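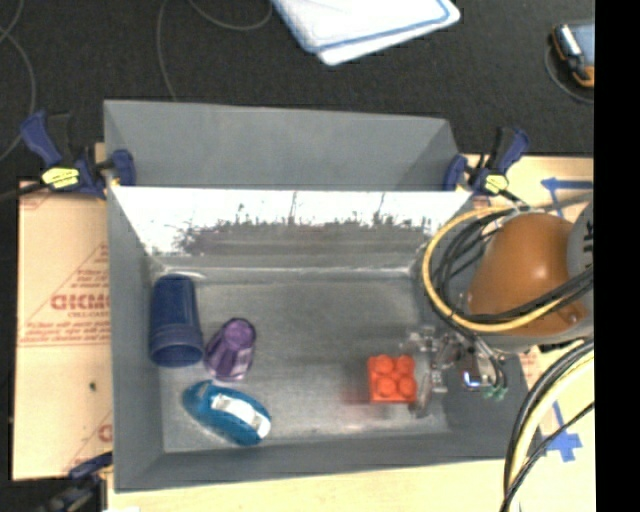 3.2 Set-up and care of the picking cell

The experiments in Section 4 were all done in one cell, which we call Prata. It has one arm, one two-finger gripper and one metal bin. In the first months of the project we lost more working time to small faults in the cell than to the learning software, and a reader who wants to repeat our results will probably meet the same faults. For this reason we describe the mechanical side in more detail than is usual.

3.2.1 Fixing the bin

The bin is held to the board with clamps (Figure 2). Our first plan was to screw it down through the floor, but then the heads of the screws stand up inside the bin and the fingers catch on them. Clamps leave the inside free, and the bin can be taken out for washing. The disadvantage is that a clamp can creep. When the arm pushes an object against a wall, a part of the force goes into the bin, and after many pushes the bin has turned by a small angle. The camera calibration does not know this, and the grasps begin to land to one side of the object.

We tried two remedies. The first was to tighten the clamps more, but this bent the upper edge of the bin. The second was to clean the jaw pads with alcohol before each session and to tighten by hand only. We kept the second. The position of the bin is now checked with a steel gauge at the start of the session and again after every 900 grasps. If the gauge does not slide in freely, the operator stops the program, loosens all the clamps, sets the bin again and repeats the calibration. It is not enough to loosen only one of them – the bin then moves back to its old angle when the arm next pushes on it.

Figure 2. The bin of the Prata cell, clamped to the board, with the gripper beside a red-orange block. Two cups and a teal-blue oval object lie in the left part of the bin.

3.2.2 Cables

The cables on the outside of the arm gave us the most repairs. They must be long enough for the wrist to turn fully, and a cable of this length will hang down somewhere. In our first arrangement they were tied close to the housing, which looked tidy, but the yellow cable was pulled at its connector each time the wrist turned to its limit. After 3270 grasps the signal began to drop out for short moments. The controller reported this as a fault of the gripper, and we changed a healthy gripper before Clementina Calado found the true cause by moving the cable with her hand while the arm stood still.

The yellow cable now makes a wide loop beside the orange-brown housing, and the ties are placed only where the cable does not bend. We allow the loop to pass over the housing, but it must never hang lower than the fingertips. To check this, the operator drives the wrist slowly from one limit to the other with the bin empty and watches the loop. The check is repeated after any work on the arm, even when the cables were not touched.

3.2.3 Fingers and bin floor

The fingers are translucent and small cracks in them are hard to notice. We look at them against a lamp in the morning, before the arm is switched on. A finger with any crack near the linkage is replaced, and fingers are always replaced in pairs. We once mixed an old finger with a new one, and the grip closed to one side by a visible amount.

The metal floor of the bin reflects the objects and the room lights. On the floor in Figure 2 there is a faint red reflection next to the block, and in early trials our detector sometimes placed the centre of an object too far towards a reflection of this kind. We considered a matt lining but decided against it, as it would change the friction and make the earlier data useless. Instead the ceiling lamp nearest to the cell is kept off. The scuffs on the floor are left as they are, and we do not polish them.

3.2.4 Service record

Each repair is written in a paper book kept with the cell, with the grasp counter, the fault as the controller named it and the fault as we finally found it. Rui Garcia copied these notes into a table in April. In 5 entries the two names were different, and the cause in every one of these was a cable or a connector. We therefore advise to inspect the cables first, before any part is ordered.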